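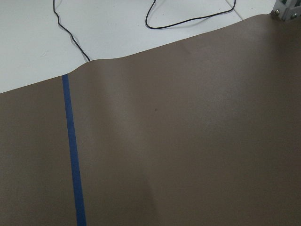

Ji-hoon Noh wrote to the school in July that the first book he finished at Clutia now sits on his mother's kitchen shelf, that it holds her recipes, and that it opens flat at every page. He asked whether the advanced course would teach him to mend the older book it replaced. It would, and he is enrolled for the coming year.

# About the Clutia School of Bookbinding

The Clutia School of Bookbinding is an independent school for adults in Stuton. It offers instruction in hand bookbinding, book repair, box making and the decoration of paper and leather. The school admits 43 students each year across its three courses. Applicants need no earlier training for the foundation course.

The school takes its name from Clutia Street, where it occupies the upper two floors of the former Sheikh ledger works. For much of the last century the works made account books for shops, shipping offices and parish halls in the region. When the firm closed, its sewing frames, nipping presses and board cutter were left in the building, together with a large stock of marbled paper. The first classes were held in the evenings by former employees of the works, and the present school grew out of those classes. Two of the original presses remain in daily service.

## What we teach

The foundation course lasts 20 weeks. Students begin with folding, cutting and single-section sewing, and go on to the flat-back and rounded case binding. Each student completes six books, one of which is made to the student's own plan and bound in cloth or quarter leather. Work is assessed by the instructor at the bench during the course. There is no written paper.

The intermediate course is concerned mainly with leather. Paring is introduced in the opening weeks and practiced throughout, and most students find that it takes longer to learn than any other part of the craft. The course also covers sewing on raised cords, hand-sewn endbands, edge coloring and simple blind tooling.

The advanced course is given to repair. Students work first on practice volumes supplied by the school and later on a book of their own choosing, subject to the agreement of the instructor. They learn to take a book apart in good order, to record its structure before anything is altered, to wash and mend paper, and to rebuild a spine with as much of the old material as can be kept. The school does not accept rare or legally protected volumes as student work.

Short classes in box making, paste paper and Japanese sewn bindings are held between terms. These are open to the public and are listed on the notices page.

## Our approach

Instruction at Clutia is given at the bench. A method is shown once to the whole class, then again to small groups, and students are expected to repeat it until it is sound. Spoiled work is kept and discussed. The instructors hold that a student who has cut a board out of square and understood why will seldom do it twice.

The school teaches mostly with hand tools. Students are asked to bring a bone folder, a steel rule, an awl and a good knife. All other equipment is provided, and paper, board, thread and adhesives for the set projects are covered by the course fee. Leather is charged separately at cost, as prices change from one delivery to the next.

Wheat paste is prepared in the building each morning before nine. Synthetic adhesives are used in case binding where they are suitable, and students learn which joints should always be made so that a later binder can undo them.

## The people of the school

**Mitali Navaratnam** is the principal. She trained in edition binding and later worked in a private bindery, and she continues to teach the foundation course in the autumn term.

**Arlindo Rocha** teaches leather binding and finishing. He is also responsible for the school's collection of brass hand tools, many of which came from the Sheikh works and bear the marks of the firm's finishing room.

**Anwara Ranasinghe** leads the advanced course and advises members of the public on the care of family books and papers. Appointments may be made through the office.

**Kamrul Hettiarachchi** manages admissions, fees and the library, and should be the first point of contact for all applicants.

## The library and the sample collection

The school library holds 3912 volumes on the history and practice of bookbinding, papermaking, printing and type. It is open to enrolled students during class hours, and to outside readers by arrangement. Books may not be borrowed, but a copying stand is available and there is no charge for its use.

Beside the library is the sample collection, a set of bindings made by instructors and students since the school began. Each shows a single structure or a single fault. Several have been left unfinished on purpose, so that the sewing and lining of the spine may be studied. Visitors are encouraged to handle them with clean, dry hands.

A smaller cabinet contains blank ledgers from the Sheikh works, including the tall "Kodberg" pattern made for the grain merchants of Kodberg. It was sewn on vellum strips and fitted with a spring back, and the advanced course includes a class on its construction.

## Admission and fees

Applications for the foundation course open in March and close when all places are filled. Applicants for the intermediate and advanced courses are invited to bring two or three finished books to a meeting with the instructor. Photographs are accepted from applicants who live at a distance.

Fees may be paid in full or by the term. A limited number of reduced-fee places are held for students under twenty-five and for persons employed in public libraries or archives. The conditions are set out in the fee schedule, which the office will send on request.

## Visiting us

The workshops are on the second and third floors of the ledger works building. There is an elevator from the rear courtyard. Visitors are received between ten in the morning and four in the afternoon during term, and are asked to report to the office on the second floor before entering the workshops.

The annual display of student bindings is held in June in the old counting room. Admission is free, and books on display are not for sale unless marked by the maker.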